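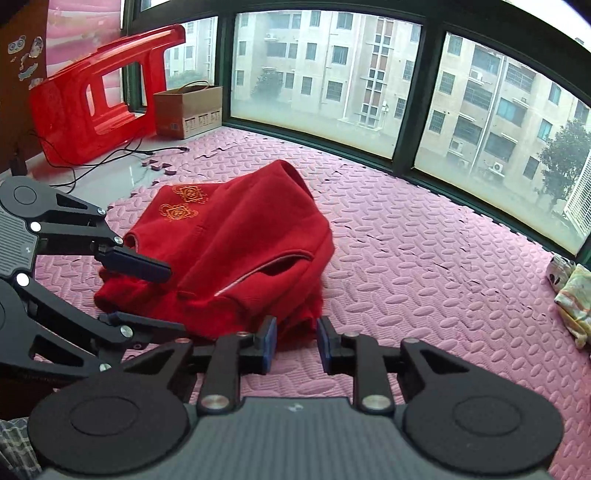 I've been putting together study guides for church groups for a good while now, and the one people keep writing to me about is Kedstead, my four-session course on faith and politics. It started in our own living room, with folding chairs and a lot of coffee, and it has always been meant for ordinary rooms like that. You don't need a hall. A room with a few big windows, a foam mat on the floor, somebody's red fleece left in a heap - that will do perfectly well, as long as everyone can hear each other!

Each session runs 90 minutes, and I'd keep to that, because politics will eat the whole evening if you let it. We begin with a reading (Amos, Romans 13, the Sermon on the Mount and a bit of Revelation), then talk in pairs, then all together. I don't tell anyone how to vote and I never ask. What I do ask is what we've let a party do for us that the church used to do, and that question gets pretty lively.

What you get:

Leader's book, spiral bound, so it lies flat
Participant booklets, sold in packs of 2
A prayer card for each session

The new edition is out as of 7 January 2019. I rewrote session three completely after a rough evening with it last August - too much history, too little Scripture - and the type is larger now (you asked, I listened). If you own the old leader's book, it still works with the new booklets except for that one session. Write to me and I'll send you the replacement pages free.

Item number 491. Printed by Vindus, shipped from Flondarstead. Please order booklets early if you're planning on Lent, as they go fast.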